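Two thousand table settings

Saturday, May 9, 2026

I have been asked three times now what I think of the hand-held gripper work, so I might as well write it down. Short answer: I like it more than the old joystick setup, and I still don't believe most of what gets claimed for it.

The pitch goes like this. You skip the robot. You take the gripper in your own hand, you do the chore, the camera on it records, and later a policy learns from the recordings. Reinhold Lindemann pushed for it back in November, when we were driving an arm by remote control and getting maybe one decent fork placement out of every four tries. His plan called for 2,000 demonstrations of setting and clearing a place at the table. We kept 1,947 after throwing out the bad ones.

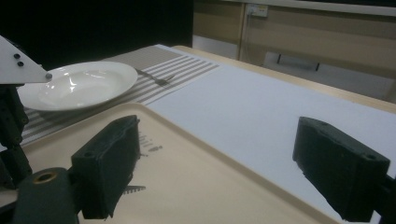
Welthorpe Robotics Club – Manipulation Group

A plate, a fork, a striped placemat, a tray. That's the sort of table we teach on, and my trouble starts with the fork. When I do the task by hand I know where the fork is before I close the jaws. I've felt a thousand forks. I come in low, I nudge it, I correct with my wrist, and none of that knowing ends up in the video. What gets recorded is a motion that worked for me.

Gisela Nolte says this doesn't matter if you have enough recordings. Maybe. But her demos and mine don't even look alike. She goes for the fork first and pinches it by the handle, I go for the plate and take it by the rim. Average those two and I don't know what you get – a robot that reaches between them, I suspect.

And a shiny plate is a nasty thing to grab. Glare moves when you move. I can ignore it, and I have no idea whether the policy can.

Jörg Petersen wants to add a second table and go for another 2,000. I'd sooner spend those evenings testing what we've got with a placemat it has never seen. If it can't handle plain blue cloth, more stripes won't help.

I'll keep showing up and I'll keep squeezing the trigger. Mattes has the test sheet if anyone wants to argue about what should be on it.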